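Osgate library stays open until late from October

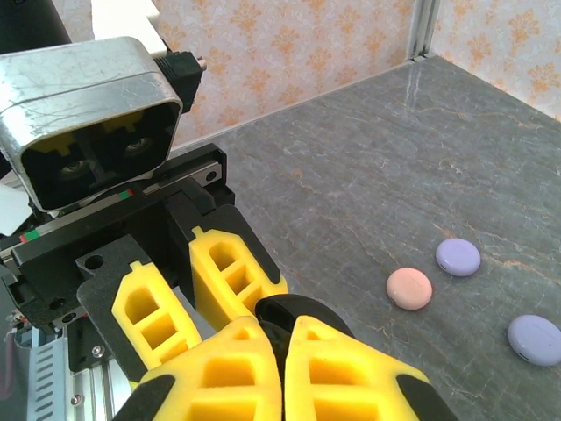
Žukauskas

6 April 2023

The public library in Osgate will keep its doors open longer in the evening, the town council decided this week. From October, readers can stay four hours more on working days.

The council asked residents for their opinion during the winter. It received 500 answers, and 67 percent of them were in favor of the longer hours. Many students wrote that they have no quiet place to study at home -- especially before the exams.

The reading room on the second floor has now 89 seats. The children's section will close at the same time as before, and the last loans must be made before the evening staff begins its shift.

The bus company Endier was asked to add one late stop near the library, but it did not give its answer yet. Residents of the Jindon district, who live farthest from the center, have requested this stop for several years.

The new timetable will be hung at the entrance in summer.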